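Plestolmont Home Textiles Support
Ticket 219: Mustard sheet wrinkles along one edge after wash
Status: Open, waiting on supplier
Product: Telter flat sheet, mustard yellow
Opened: 5 Aug 2023

Customer, first message

I bought 2 of the Telter sheets in mustard from your Rallska outlet. The package says "smooth from the dryer." Mine was washed once, on the setting printed on the tag, and dried on low. It has a strip of small tight wrinkles along one edge and they don't shake out. I've had cheaper sheets that did better. Before anybody tells me to try a dryer ball, I've got dryer balls.

Support reply

Thank you for getting in touch. Please make sure the dryer was not overloaded and that the sheet was taken out promptly at the end of the cycle. A light mist of water and 10 minutes on a flat surface will usually relax any creasing. Could you tell us what else was in the load?

Customer

One sheet, 4 pillowcases, a couple of dark things. That isn't an overload in any dryer I know of. It came out when the buzzer went. I did the misting anyway. The middle got a bit flatter and the edge stayed the way it was, so I'd take "usually" out of your script.

Support reply

We're sorry the misting did not help. Could you send a photo of the sheet so that we can see the kind of wrinkling you mean? Our notes say that ordinary fold lines are not covered, but puckering at an edge may be.

Customer

Attached. There's a big soft fold on the right and I'm not complaining about it. The long crease down the middle I could probably iron out, if I wanted to iron a sheet that was sold to me as one I wouldn't have to iron. What I'm complaining about is the edge.
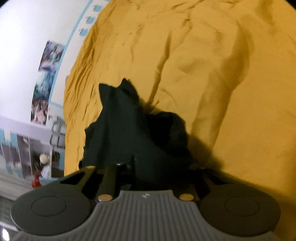 Attachment 1: yellow sheet with narrow wrinkles running along the left edge, dark cloth lying on it

Support reply

Thank you, the wrinkles along the edge are clear. We've passed the photo to the textile desk. They ask whether the black item was washed in the same load, as a heavier fabric can twist up with a sheet and pull on it. They would also like to know if there has been any color transfer.

Customer

Yes, same load. No, I haven't found any dye on the yellow and I wasn't asking about dye. As for the twisting, I don't buy it. If a dark thing had wrapped itself up in the sheet I'd expect wrinkles going every which way, and these follow the edge. To me that says the edge shrank at a different rate from the rest, or the thread did. I'm no expert. But I'd like to hear from someone who has looked at the stitching and isn't going off a list.

One more thing. The package also says "tested to 1000 washes." Tested for what? Mine has had one.

Internal note (visible to customer)

Claim on package refers to seam strength, per Tymoshchuk Mill. It does not cover appearance. Asked mill whether the hem thread was changed for the mustard color. No reply yet. Twisting in the load can't be ruled out from a photo, and neither can uneven shrinkage.

Customer

I can read the internal note, in case that wasn't the plan. So the number on the front of the package has nothing to do with how the sheet looks, and the package doesn't mention that. Good to know.

I still have the second sheet, not opened. Suggestion: I wash it by itself, same setting, nothing dark in with it. If the edge wrinkles again then it's your hem. If it doesn't, I'll admit the black thing had something to do with it. But I want it in writing that I can return both of them either way, washed or not.

Support reply

We confirm that both sheets may be returned for a full refund, washed or unwashed, whatever the result. Please measure the length of the edge before and after the wash, with the sheet flat, and add the figures to this ticket. We'll keep it open while we wait for the mill.

Customer

Fine. Measuring tonight. I'm keeping a copy of that last message.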